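The willow beds at Mostside flood every February, and Mali Yorath waits for the water to go down before she cuts. This year she was late. By the time the last bundles were tied and stacked in the shed, she had orders for 40 baskets and material for 24.

Yorath weaves in a former feed store on the edge of Dasville. She sells most of her work through Gittins, the hardware shop on the main street, where the baskets hang from a rail over the seed packets. Shoppers buy them for bread, for eggs, for mail, and in one case for a very old cat.

The pale ones sell first. Cream wicker has been popular for a few years now, and it suits small kitchens because it doesn't make a shelf look heavy. It also shows dirt sooner than brown willow does. Yorath tells buyers to brush the weave with a dry paintbrush once a month and to keep water out of it unless there is a real stain.

Sun is the other thing to think about. A close weave can look nearly white in strong light and beige in the shade, so it's worth carrying a basket around the store before paying for it. 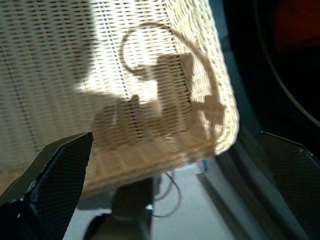
Rhun Rowlands thinks too much is made of color. A basket should be judged by its rim, he says, and if the rim gives when you press down on it with both hands, you should put it back.

Yorath agrees about the rim but adds the base. She turns a basket over and runs a thumb along the line where the wall starts. Gaps there tend to spread, and a repair in that spot takes her nearly as long as a new base. She charges by the hour for it and says so up front - people are often surprised.

She still takes in repairs on Wednesdays. Last week there were two log baskets and a picnic hamper with a broken hinge. The hamper is waiting on a strip of leather. The log baskets went home on Saturday, one of them with a new handle that is a little darker than the rest.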